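Clundov drift fault

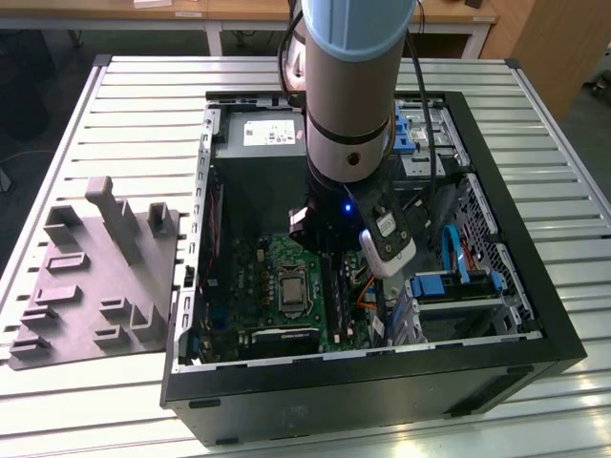 The Clundov drift fault (most of us just call it "the drift") is a fault in robot cells that take old desktop computers apart or put parts back into them. The arm slowly loses track of where its fingertips are, a little more with each pick, while the controller carries on reporting that all is well. I've been keeping this page going for a while, so forgive me if it rambles in places!

Name

It comes from the Clundov cell, a refurbishing bench run by Jedari, where it was first written up. Magbanua had seen something very like it earlier and called it "creep", but they never published the logs, so the Jedari name stuck.

What happens

The first sign is usually a part going in slightly crooked. In the Clundov case the arm had done 1,141 cycles without a stop, and on the next one it pushed a small module down beside its slot and bent two pins on the motherboard. The force limit was set too high to catch it – I still think that was the real mistake – and the arm only stopped when someone pressed the button. Nobody was hurt, but one board was scrapped.

Cause

A locating screw at the tool flange had worked loose, so the gripper could twist a tiny bit under load. Nellow, who wrote the cell software, first blamed the calibration routine, and we lost the best part of February chasing that. Their routine did have a bug, as it happens, just a different one (it skipped the check after every restart).

Fix

Tighten the screw, mark it with paint and touch off against a fixed point every 100 cycles. Jedari also dropped the force limit a good deal. The cell has since passed 3,000 cycles with no repeat, though I'd still keep your hands well out of the case while it's moving.

Page last changed Sunday, December 25, 2022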